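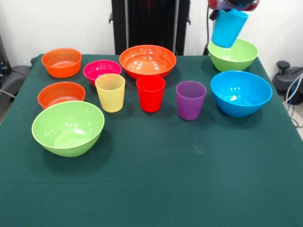
Sorting the plastic bowls and cups: what I took home from a robot open day

In January 2022 I went with my neighbour Uliana Hnatiuk to the open day at the Flimley workshop, where the people from Clasa were showing their robot arms. I am not a technical person. I went for the coffee and for my son, who wanted to see one machine and then stayed for all of them. But the table where I stood the longest was covered with plastic bowls and cups, the same kind I have in my bottom drawer, and the arm was working with them. I wrote my notes on the back of the parking ticket and I have since tried most of them in my own kitchen.

Before you start, empty the whole drawer

Mr. Santosh Gautam, who was explaining at this table, told us that the arm works much better when every piece can be seen. I always tried to tidy my drawer from inside, with one hand holding the lids back. Now I take everything out and put it on the kitchen table. It takes me 4 minutes. Spread a towel first if your table is slippery; a plain dark one is good, the colours show well on it and the small pieces do not slide.

Put the cups in a line, away from the bowls

When cups and bowls are mixed, you pick up the same cup again and again and do not decide anything. Make one line for the cups, with a little space between them for your fingers. The red one, the purple one and the yellow-green one in the demonstration had such a space, and after that I noticed how close together I put mine. A gap as wide as two fingers is enough.
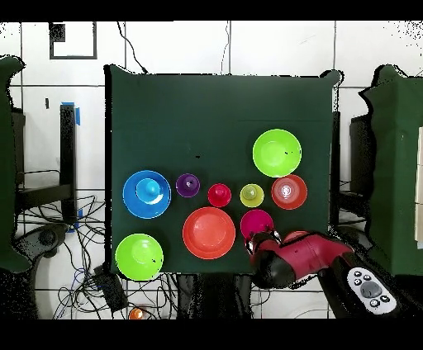

Nest by colour, if you have children

I was against this at first. In my family we nest by size, the biggest one at the bottom, finished. But a small child does not see size so well and sees colour immediately. Green cup goes in the green bowl, and the child can put away the dishes alone. In our house the yellow cup has no bowl of its own, so it lives with the orange one, and my son accepted this after some discussion.

Do not press the cup down. If it is pushed hard into a bowl of nearly the same width, it can stick, and then you are pulling with both hands. Let it sit loosely. If it is already stuck, put cold water in the inside piece and stand the outside piece in warm water for 2 minutes, then turn gently.
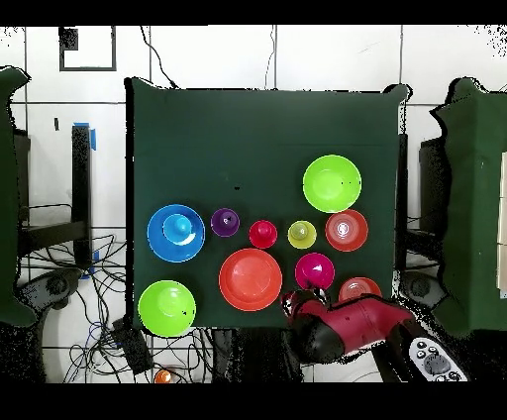 My own problem is the drawer that does not close. It is a shallow drawer, the house is old, and for years I believed I had too many bowls. Lindsay Hollis, who was in the queue with us, said that I should look at how the small pieces are lying inside the big ones. A small cup in a big bowl does not stay in the middle. The light blue cup in the big blue bowl was over to one side, and mine do the same thing, so there is a free place next to it. I put the egg cups there, or the measuring cup of some 200 ml. After this the drawer closed with one push – I opened it again to be sure.

What the arm cannot do, and we can

It does not smell a bowl. Plastic that had curry or onion in it should not go into a stack before the smell is gone. Rub it with baking soda and a little water, leave it open overnight near a window, and only then nest it. I also check the rims with my thumb. If the rim is rough or split, that bowl goes to the garage for screws. I replaced my old orange bowls at the discount store for 13 dollars and the old ones now hold paint brushes.

Upside down or right way up?

Uliana and I did not agree about it on the bus. She keeps all bowls with the base up, against dust. I keep them open, as I am using them every day. For an open shelf I now think she is right, and for a drawer it makes no difference. Cups are another matter: a cup which is leaning against a bowl will roll when you pull the bowl out, so stand it up, or give it its own corner. Same-coloured bowls of one set can simply go in a pile near the edge, where you reach them first.

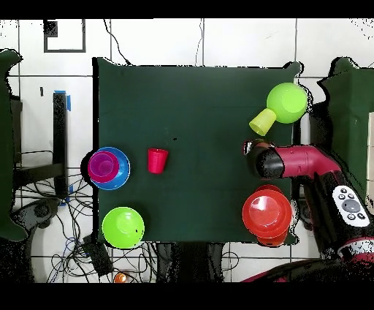 If you want to go and see it

There is another open day planned in May, also at Flimley. Go early in the morning, the line for the bowl table was short then and you can ask your questions in peace. Children may stand in front but they must not pass the tape. Bring a snack, the coffee was fine but the muffins were finished before lunch.

And if you have a good method for the lids, please write to me. I asked Mr. Gautam and he said that they have not started with lids yet.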